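Sternska Forum > Software > Perception & Policies
Thread: Policy keeps hovering between mug and coaster, then commits to neither

ridgeback_tom_no
Joined the "it worked on Sunday" club this week. Task is "put the mug on the coaster." Fisheye wrist view only, no external camera, relative end-effector actions, chunk length 11. Trained on 339 demos from handheld grippers, collected on whatever tables would have us.

At home base it's fine. On a table it hasn't seen, the arm comes in nicely, opens, drifts to a point between the mug and the coaster, and stays there, trembling a little, like a man in front of two elevators. Eventually the timeout puts it out of its misery.

Loss curves are beautiful. I have stopped finding that comforting.

Things I already tried: longer training, shorter training, color jitter, turning it off and on again. Start of one of the demos from the newer batch:

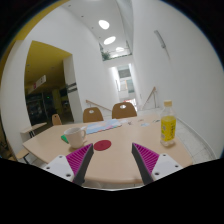 Wrist view, mug left, coaster dead ahead of the gap.

Any ideas before I start labeling things by hand?

pla_and_regret
Your coaster is red and your finger pads are magenta. Through a fisheye, at whatever resolution you're feeding the encoder, I'd want to see what the features do with that. I had a policy that was in love with its own fingertips for a month.

Mask the fingers out and retrain. Cheap test.

ridgeback_tom_no
Feeding it 224 square, so yes, the coaster is not a lot of pixels by then. But the pads are in the same place every time, give or take the opening width. Surely it learns to ignore them?

pla_and_regret
"Surely it learns" is what I want on my headstone.

quaternion_widow
Disagree with the masking. The fingers are the only thing in that view that tells the policy how open the gripper is and where the grasp center is. Mask them and you throw away your best reference for the last few inches. If you're worried about color, randomize the hue of the pads and leave the geometry alone.

Also, I don't think this is perception at all. Look at the layout. The mug is off to the left and the coaster is straight in front of the gap. Your policy has two places it could plausibly go and you've given it a mean-squared-error head, haven't you. Tell me you haven't.

ridgeback_tom_no
I have.

quaternion_widow
Well, there's your man at the elevators. Half the demos go left around the thing, half go right, and the average goes to the middle and thinks about its life. Put a diffusion or flow head on it and come back.

zallo_user_11
Not so fast. The task has an order. Mug first, then coaster. No demonstrator goes to the coaster with an empty gripper, so where would the second mode come from? I'd look at history. With a single observation and no gripper state, "about to pick" and "just placed" look very much alike if the mug happens to be near the coaster. In your view they're close neighbors already.

How many past observations do you condition on?

ridgeback_tom_no
One. Gripper width was supposed to be in there. I just went and checked the Zallo export and it's writing the width in meters, while the normalizer was fitted on the older batch, in millimeters. So for the new demos the policy believes the gripper is permanently closed.

I am going to go sit in the stairwell for a bit.

pla_and_regret
I withdraw my fingertips. Mostly.

zallo_user_11
The export changed units two releases back. It's in the changelog, under "minor improvements." A few of us complained at the time.

egger_bin
Everyone's skipping the boring one. What about poses? That shot has big white walls on both sides, curved like the inside of a teacup. If you're getting camera trajectories from visual SLAM, plain walls are where it quietly gives you garbage. Before touching the network, replay the trajectories as a plot and look for jumps. We used the Jullolley viewer for it and threw out more episodes than I'd like to put in writing.

quaternion_widow
There's plenty of texture in there besides the walls. Chairs, handrails, ceiling lights, the stuff on the table. I'd expect SLAM to hold in that room. The yellow drink in the clear bottle worries me more than the walls do, and that only if somebody moves it mid-episode.

egger_bin
Expect all you like. Plot it. It takes an afternoon and it's the only advice in this thread that doesn't need a GPU.

ridgeback_tom_no
Back from the stairwell. Results so far:

Fixed the units, refit the normalizer, same MSE head. Hovering is mostly gone. It picks the mug on new tables now, then sometimes sets it down a little short of the coaster.

Plotted the poses. 3 episodes had jumps big enough to leave the building. Dropped those.

Went to 2 observations. Better on the place, no difference on the pick that I can see.

Flow head is training now. Haven't touched the fingers.

quaternion_widow
You changed three things and you're attributing improvements to each of them. I admire the confidence.

ridgeback_tom_no
I ran them in order! One after another! There's a spreadsheet!

quaternion_widow
How many rollouts per row in the spreadsheet?

ridgeback_tom_no
The flow head is at about 40 percent of its training run, I should go check on it.

zallo_user_11
Post the normalizer stats when you're back. If width was in the wrong units I'd want to see what it did to rotation too.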